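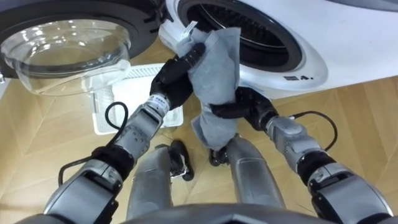 Hard Water and the Household: Questions for a Water Treatment Engineer

By Everett Nguyen-Tran
05/12/2025

Toon Vanhove has worked on domestic water softening for 19 years, the last several at Lambrechts, where he is responsible for sizing and testing ion exchange units. We spoke by phone about what hardness does to laundry, and what a softener can be expected to change.

His starting point is the mineral content. Hardness is mostly dissolved calcium and magnesium, and both bind with soap to form an insoluble scum. "Modern detergents contain builders that tie up the calcium before it reaches the surfactant," Vanhove said. "The builder gets used up. In hard water you dose more, or you accept a poorer wash. The dosing table on the package covers this, and very few people read it."

Scale is a separate matter. Calcium carbonate becomes less soluble as water warms, so deposits collect on the heating element first. Vanhove considers the risk small for households that wash mostly in cool water. "If you rarely go above 30 or 40 degrees Celsius, you will see little scale. You may see detergent residue, and people confuse the two. Scale dissolves in citric acid with visible fizzing. Residue is soft and wipes off."

Stiff towels are the complaint he hears most. He attributes part of it to minerals left in the fibers when the rinse water evaporates, and part to line drying in still air. Fabric softener masks the effect but leaves a coating that reduces absorbency. He suggests an extra rinse and a smaller load before any change in chemistry.

On equipment, Vanhove was careful. A softener exchanges calcium and magnesium for sodium, and the resin has to be regenerated with brine. At the Wokow test site, his group ran 2 units side by side for over 100 regeneration cycles, one on a timer and one metered by volume. The metered unit used less salt. "The timer regenerates whether you have used the water or not. For a household that travels, that is salt down the drain."

He does not recommend softening every tap. Outdoor lines gain nothing from it, and he keeps one untreated line in the kitchen at home.

Asked about magnetic conditioners, he said he had no data that would let him size one, and moved on to test strips. He advises testing the cold supply before and after the unit, and writing both readings down with the date. A rising outlet value usually means an empty salt tank, a salt bridge or a bypass valve left open. "Check the valve first. It takes a minute."

Contact | Copyright 2025 Prikero | Back to top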